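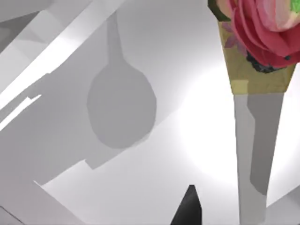
A machine that needs a person standing over it has not done the chore, one reader wrote under our last notice, and if it takes ten minutes to move one flower I would sooner do it myself and put the kettle on afterwards.

We have had a good many comments like that. They are fair, and they are part of the reason for this call. The Raline study wants people who do housework or shop work to tell us which jobs a machine can be said to do, which it can't, and how good is good enough. People who build these systems tend to score them generously. We would like the scoring done by people who know what a clean worktop looks like.

Call for participants: Raline household and shop chores study

Run by Listomby, with Stesosov supplying the simulation software
Place: Gallegos building, first floor, or from home for the second part
Applications close: Aug 25, 2024

What the study is about

Raline is looking at everyday handling jobs done by a pair of robot arms. Some are kitchen jobs, such as putting crockery in a rack, opening and shutting a microwave door, or moving things out of the way before wiping down. Others come from small shops: picking up a wrapped flower, setting stock out, putting a returned item back where it belongs.

Most of the work so far has been done in simulation, meaning a computer model of the room, the objects and the arms. It is cheaper than breaking plates. It also leaves things out. A modelled stem does not bend and bruise the way a real one does unless somebody has taken the trouble to make it, and a modelled counter has no crumbs on it unless they are put there. We want to know how much that matters to people who do the job for a living or do it every evening.

We have 685 recorded attempts at chores to be judged. Some go well. In a fair number the arm drops the object, or puts it down in a place that a person would never choose, or stops. There are also attempts that our software marks as a success and that several of us would not accept at home. Those are the ones we argue about most.

What you will be asked to do

The study has two parts.

Part one is a session at the Gallegos building. You sit at a desk with a pair of hand controllers and steer the simulated arms through a few chores yourself. You will be shown how beforehand and you can practise for as long as you like. We record how you go about the job, where you hesitate and what you do when something slips. It is not a test and there is no pass mark. Most people find the first go awkward, mainly the judging of distance, and then settle.

Part two is done at home on your own computer. You watch recorded attempts and answer the same short set of questions after each one. Did the machine finish the job? Would you have to do any of it again? Would you leave it to get on with this while you were in another room? There is a box for anything else you want to say, and we do read it. A remark such as "you would never put that down there with the door still open" is worth more to us than a number.

You will be sent recordings in batches over 7 weeks. You can do a batch in one sitting or spread it out. The order is mixed, so you may have a kitchen task followed by a shop one.

Many of the kitchen recordings use the same corner of worktop, with a dish rack at one end and a microwave with a pair of knobs beside it. The camera position changes. In some views you see very little of the arms, and we ask you to say so if you can't tell what happened. "Could not see" is a proper answer and there is a button for it. 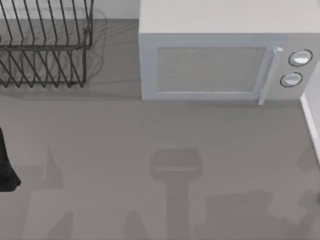
Who we are looking for

We need 30 people. You should be 18 or over and do one or more of the following:

- most of the washing-up, cooking or tidying in your household
- paid cleaning or catering work
- paid work in a shop, including a florist's, a market stall or a stockroom
- care work that includes household jobs for somebody else

No knowledge of robots or programming is needed. If you work for a robotics firm we can't include you in this one, but please get in touch if you would like to hear about later studies.

We would like to hear from people who think all this is a waste of money as well as from people who are looking forward to it. The application form asks which you are nearer to, so that we don't end up with a room full of one sort.

If you use one hand, have limited grip or are left-handed, please apply. The controllers can be set up differently and your way of doing a job is useful to us. You will need reasonable eyesight for screen work, with glasses or lenses if you wear them.

Payment and expenses

You will be paid for the session at Gallegos on the day, and for the home part at the end of each batch. The rates are set out in the information sheet. Bus and train fares to the session are refunded if you keep the ticket. Parking is not. If you drop out partway you keep what you have been paid up to then.

The session lasts 2 hours including breaks. Tea and coffee are provided. Some people feel slightly queasy when steering the arms, in which case stop and tell whoever is with you. You will be paid in full.

What happens to your information

Your name and contact details are kept apart from your answers. We record the movement of the controllers and your spoken comments if you agree to that. We do not film your face. You can ask for your recordings to be deleted up to the point when the results are put together, and you don't have to give a reason.

The results will be published on the Listomby website in ordinary language, with the list of chores and how the machines were judged on each. Stesosov will see the results but has no say in what is published.

How to apply

Fill in the form on the Raline page or ask for a paper copy at the Gallegos front desk. It asks what chores you do, how often, and which one you would hand over first - please answer that last question even if the answer is none of them. We will reply to everybody, whether or not we have a place.

Sessions are held in the daytime and the early evening. Tell us on the form if you can only manage one or the other.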